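May, late evening

Spent most of today thinking about a toaster oven, and I'm not proud of it. Gaspard Huet is convinced it will change how we eat lunch. I have heard that before, about the kettle with the temperature dial, and about the bread machine that now lives on top of the wardrobe at his mother's place.

So it has a table now, with flowers next to it. Fine.
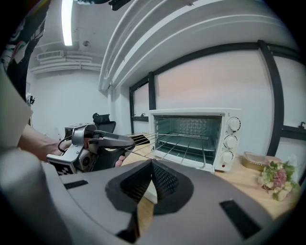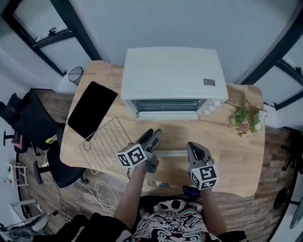 ## What it's supposed to do

According to Gaspard: toast, warm up leftovers, roast vegetables, bake a small tray of cookies, reheat pizza "the way it was meant to be." According to the leaflet, all of that plus dehydrating fruit, which I refuse to believe. It's a white box with knobs. I grew up with one very like it, and what it did was burn one half of a slice and leave the other half the color of paper.

I asked him what was wrong with the real oven downstairs. He said it takes forever to warm up and heats the whole kitchen. I said it's May and the kitchen is freezing. He went off to look for a plate.

## The rack

My main complaint. The rack comes out, which everybody praises, and I suppose for cleaning that's good. But racks in these small ovens never want to go back. You line up one side and the other side drops under the rail, and then you pull it out and start over with the door hanging open in front of you, in the way of both wrists. Gaspard says you just have to keep it level. I kept it level. It went in crooked. He did it in one go and said nothing, in a way I didn't care for.

Also where does a rack go while it's out? Nobody who designs these things seems to have asked. It goes on the desk, on top of whatever is there, or under whatever is there.

And a door that drops down means you lose a strip of table as deep as the door every time you want a piece of toast. I would have bought the kind that swings sideways, if that kind exists in small ovens. Ilarmont used to carry one. The woman at the store said they stopped.

## Tried it

300 degrees, slices of the Punar loaf, the seeded one. I wanted to do it properly so I put them in the middle and stood there. The top browned nicely, I'll admit that much. The bottom was pale and a bit leathery. Gaspard said I should have used the lower level. I said the lower level is for people who like the bottom burned.

Second round, lower level. Bottom burned.

He ate both rounds with butter and said they were great, so his opinion can be thrown out.

Then we did the potatoes from last night at 170 because the leaflet has one table in the other kind of degrees and I read the wrong column for a while. Couldn't work out why nothing was happening. That one I'm putting down to the leaflet, though G. says the letter C is printed quite clearly at the top.

Once I fixed it they came out crisp. Better than the microwave, not that the microwave sets much of a standard.

## Things I still don't buy

- "Easy to clean." We'll see after somebody melts cheese in it. The back has holes in it, and holes mean crumbs.
- "Saves energy." Compared with what? With eating the bread cold?
- "You'll use it every day." Two weeks, I said. He said forever. We wrote it on the calendar, which in this house is about as binding as it gets.
- The knobs. There are three, and the leaflet explains them in an order I can't match to anything. I'm going to put tape next to them and write what they do in my own words.

## Where it should live

Gaspard wants it left where it is, by the window. I think it's a bad place. A desk is for working at, and I don't want to be answering the Godgate people with the smell of potatoes in front of me. It should go in the kitchen, on the side counter, where the recipe books are, and the recipe books should go somewhere else. He says the counter is too shallow and that with the door down you'd be holding the tray out over the floor. I haven't measured it because I suspect he's right.

His aunt in Assunção has had hers for years, apparently, and swears by it. She also swears by putting a spoon in the neck of an open champagne bottle.

I'll move the flowers tomorrow either way. Flowers beside something that gets that hot seems like asking for it, and I like them more than the oven.

Need: oven mitts that aren't the thin ones. Tape. More of the seeded bread. Ask at the store if they sell a second rack, so there's one to swear at and one to use.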